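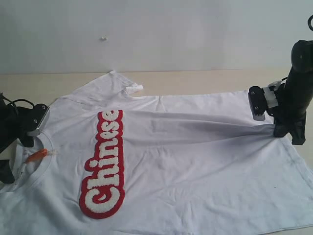
# The Surkton ward map referendum

I've lived in Surkton most of my life, so when the local wiki asked for someone to write up the ward map vote I put my hand up before I'd thought about how long it would take. It's the one where we voted to take the drawing of ward boundaries away from council and hand it to an independent panel. It passed, council tried to water it down, and people still argue over it at the bakery.

## Background

Surkton used to have 10 wards, and the lines between them were drawn by the councillors who sat in them. You can guess how that went (my own street was split down the middle, so my neighbour across the road had a different councillor and a different polling place!). The worst of the lot was Brania ward, a long skinny thing that ran along the river and then hooked back to pick up the golf club.

Mireille Langlois, who'd lost in Brania twice, started a petition in August. She needed 1000 signatures to force a question onto the ballot and she ended up with 2351, mostly gathered outside the library and the rink.

## The question

The wording was short, which I liked. Voters were asked whether ward boundaries should be set by a panel of residents, with no sitting councillor or candidate allowed on it, and whether council should have to adopt the panel's map as delivered. That last bit caused all the trouble later on.

## The campaign

The yes side was run out of Lanying Wei's garage and had bright yellow lawn signs. The no side called itself Keep Surkton Local and was led by Rosario Rinaldi, a councillor at the time, who argued that elected people should answer for the map. I didn't agree with him, but he turned up to every debate and took every question, and I'll give him credit for that.

There was a bit of a kerfuffle over the mail-out, too. The printer, Iltero, sent the yes flyers to the Hou Valley side of town twice and missed the north end altogether. Both sides complained.

## Result and what came after

The vote was held on Nov 3, 2018, and yes won in every ward, Brania included. I'd expected it to be much closer.

Council then brought in a bylaw that would have made the panel's map "advisory". Oh, the letters to the paper! Margarida Sampaio spoke against it at a meeting that ran until almost 10, reading the ballot question aloud each time somebody said voters hadn't understood it. The bylaw was withdrawn at second reading.

The panel's first map cut the wards from 10 to eight and put my street back together. Wenjie Dai chaired it and held 16 public hearings, three of which I sat through, with a thermos.

## See also

- Surkton town council
- Brania ward (abolished)
- Keep Surkton Local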